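Tidying a Toy Kitchen with a Robot Arm
Project report, Flomska group
Shared workshop, Culstead

1. Introduction

The goal of our project was to make a robot arm pick up toy food from a small kitchen table and put it on a plate. We worked in the shared workshop in Culstead, where members can use the big tools in the day and the quiet area after six in the evening. Our group has three students. None of us had used a robot arm before September, so a large part of this report is about things we had to learn first.

We called the system Flomska. The name has no meaning, it was only short enough to type as a folder name.

2. Requirements

At the first meeting with our supervisor, Warrick Tamihana, we agreed on these requirements:

The arm must find a named toy on the tabletop and grasp it without a person touching the toy.
The toy must be released on the plate and stay there.
One pick and place must take less than 30 seconds.
The arm must stop when somebody presses the button on the table side.

We did not include opening drawers or using the stove. These were in our first plan, but Mr. Tamihana advised us to leave them for a later group.

3. Control program

The program has two parts. The first part looks at the camera picture and gives a position and an angle for each toy. The second part moves the arm above that position, goes down, closes the gripper and lifts. At first we wrote both parts in one file and it became very difficult to test. After two weeks we separated them, and from then we could test the vision part with saved pictures at home.

For the training of the vision part we took 700 pictures of the toys in different positions. We labeled them by hand on a Sunday, and this was too much work for one day. Some labels were wrong and we had to correct them later. The most common mistake was the angle of the corn – two of us measured it from the tip and one from the leaf end.

The gripper closes with a fixed force from the Wamdale controller. We wanted to change the force for every toy, but the controller accepts new values only when the arm is in the home position. Therefore we used one medium value for everything.

4. Work area

The arm comes down from above, so the toys must be far enough from the back panel for the fingers to open. The kitchen parts stay in their places between tests. Only the plate and the food are moved. We put tape on the floor so that people walking through the workshop know where to keep distance.
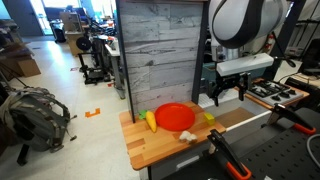
Figure 1. Work area with the gripper above the sink, and the plate and toy food on the tabletop.

The striped wood of the tabletop was a problem for the vision part. The light strips and the pale lumpy toy have nearly the same color, and the program sometimes gave a position where there was only wood. We solved most of this with more training pictures of this toy. The orange-red plate was found correctly in every test.

5. Results

We made 51 attempts in the final test week, and 40 of them ended with the toy on the plate. The corn gave the best results after we corrected the labels. The small yellow-green block was the hardest, because the fingers often pushed it away before they closed. All successful attempts were inside the time limit. The stop button was tested at the start of each session and it worked each time.

6. Problems and next steps

The calibration between camera and arm changed when somebody leaned on the table. We noticed it late and lost two evenings. A new group should check the calibration before every session and write the result in the log.

We also recommend softer finger tips for the small toys, and a way to set the force without going to the home position. The code and the corrected labels are in the Flomska folder on the workshop computer. The password is with Mr. Tamihana.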